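4.2 网篮在台面上的放置

本节适用于 Doda 系列木质台面与配套金属网篮的组合使用。安装前应确认台面已按 4.1 节完成调平,且表面保护膜已全部揭除。

1. 用干软布沿木纹方向擦拭台面,清除木屑和颗粒物。
2. 检查网篮底脚。底脚端面有毛刺或涂层脱落时不得使用,应先更换。
3. 双手托住网篮两侧边框,垂直放下。不得在台面上拖动。
4. 将网篮置于台面圆孔旁边,不得压住孔口。网篮外框与孔边缘的间距不小于 8 毫米。
5. 轻按网篮各角。如有晃动,按 4.4 节调整底脚。

注意:圆孔为穿线用,孔内不得填塞物品,也不得用于悬挂网篮。

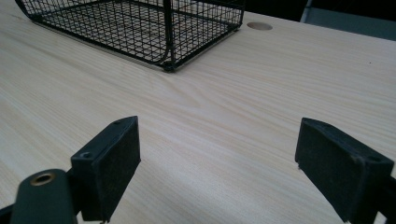
台面与网篮 > 使用与保养

黑色网篮以底脚支承在浅色木台面上,网格底板不用于直接承托细小物件。存放回形针、螺钉等小件时,应加装底垫(订货号 261)。

单只网篮的均布载荷不得超过 2 千克。超载会使底板网丝下弯,接触台面后留下压痕。

台面木纹走向及波浪状纹理属木材自然特征,各批次之间存在差异,不作为退换依据。

日常清洁:
1. 取出篮内物品,提起网篮,移至台面以外。
2. 用拧干的湿布擦拭台面,随即用干布擦干。圆孔内壁须一并擦干。
3. 网篮用软毛刷清理网格,角部立柱与边框焊接处应重点检查。
4. 待网篮完全干燥后放回原位。

警告:不得使用含氨、含氯或含研磨颗粒的清洁剂。不得将温度较高的器皿直接放在台面上。

台面连续使用约 200 天后,应涂抹一次 Zikham 木器养护油。涂抹时沿木纹方向薄涂,静置后擦去余油。养护油未干透前不得放回网篮,否则底脚处易产生印痕。

网篮长期置于同一位置时,篮下与周围台面受光不同,颜色可能出现差别。建议定期变换网篮位置,变换后仍须满足第 4 步的间距要求。

底脚、底垫等备件由 Prindport 备件部供应,订货时请注明台面型号及网篮颜色。

本节修订日期:2026年2月28日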